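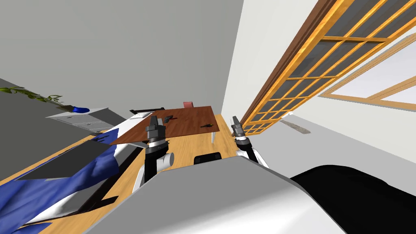
What does a judge do in court?
A judge listens to everyone, keeps things fair, and decides what should happen when somebody has broken the law.
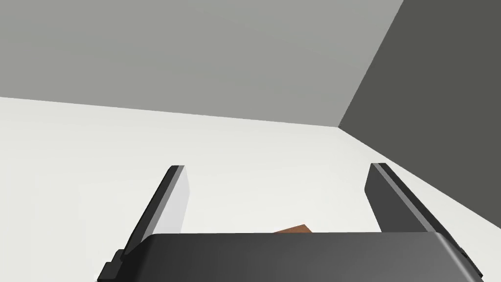 By Maeve Ó Néill

Now, a judge can't just pick any old punishment that pops into her head - the law sets limits, and she has to stay inside them.
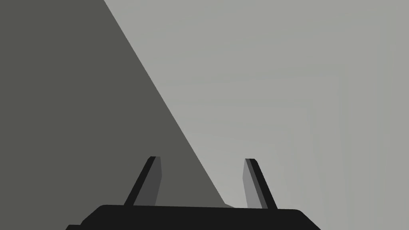

She also thinks about who was hurt, and whether the person is truly sorry. Then she explains her reasons out loud, so that everybody in the room can hear them!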